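December, 11 p.m.

Watched the reunion tonight, all three parts back to back. I had told myself I would stop after the second one and go to bed. The network put them up together this year, and I had the day off, so there was no good reason to wait.

I have followed Brarkuna Wives since the first season, and this was the weakest reunion they have done. The first part was nearly all seating. Who was next to the host, who had been moved to the far couch, who had asked to be moved. They spent 14 minutes on it. I checked because I was making soup and had the timer going. Then they showed the clip package from the Neritz trip, which everyone had already seen twice, and got about one real answer out of the whole couch.

Shahnaz Saha was the reason I kept going. She came on as a friend of the show two seasons ago and she is the only one of them who answers a question when she is asked it. The host brought up her fundraiser, the one for the families flooded out on the coast, and read a viewer letter saying she had only done it for the cameras. She said the first truck went out in the spring, before she had a contract. She said the count was 3,000 boxes of diapers, canned food and bleach, and that the cameras came for one afternoon of it. Then she folded her hands and waited. The others looked at their cards.

What bothered me is how the rest of them used it. In the season itself, four of the women fought over who had been invited to help pack. One said she was proud of Shahnaz and then in the next sentence said that nobody had thanked her for the loan of her van. That went on through three episodes. Tonight they ran the van argument again and it got more time than the flood did. I don't expect a lot from this show, but I would have liked to hear where the boxes went.

The second part was the divorce. I have nothing to write about that. Both sides have lawyers now and it shows in how they talk. Every answer was a version of "I'm not able to speak on that." I folded towels.

Part three was better. They brought out the husbands, and the one who owns Manalo, the restaurant, admitted that the anniversary dinner in episode six was filmed over two nights. I had said so at the time. Her earrings changed between the salad and the fish. I wrote it down in here back in the fall and I went and found the page. So I was right about that – small thing, but I was pleased.

He also said the restaurant is closing the patio for good. I looked up the menu once, thinking we might go there if we were ever out that way. The fish was 57 dollars. We would have split it.

The trailer for next season ran at the end. It looks like they are going to Nokus. I had to look up pictures of it. It looks cold, and most of them will have packed the wrong shoes, and there will be an episode about the shoes. Two of the cast aren't in the trailer at all, so I suppose the rumors about those two are true. Shahnaz is in it for one second, getting out of a car. No word on whether she is full-time. If they cut her I might stop watching. I said the same thing last year about somebody else and I didn't stop.

My sister called between parts two and three. She is a season behind, so I couldn't tell her anything, and she kept asking. She wants to know if the blonde one and the realtor make up. I told her to watch it. She said she would rather just be told. We talked for 30 minutes, mainly about her kitchen floor, which is still not finished. The man who was doing it has gone off to another job and she has been walking on the bare boards in slippers. She is coming for the holiday either way and wants to bring the potatoes. I said fine.

I went on the message board afterward, which I try not to do late at night. Most people there thought the same as me about the van. There was one long post defending the host, saying she only asks what the producers hand her. That may be so. She could still ask a second question after the first one doesn't get answered. A few people had found the relief group's own page and put up what it says, that the boxes went to two schools and a church hall and were given out from there. It took me less than a minute to read. They could have put that on the screen.

Soup was all right. Too much pepper. I put the rest in the freezer for the week and left the pot to soak. I still need to call about the car and mail the two cards on the hall table. Going to bed now.
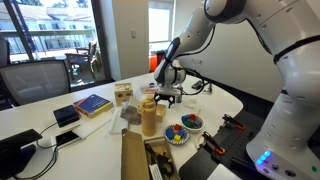 One more thing before I turn the light off. They said there will be an extra hour of unseen footage next month, and that the packing day is in it. I'll watch that one with my sister if she has caught up by then.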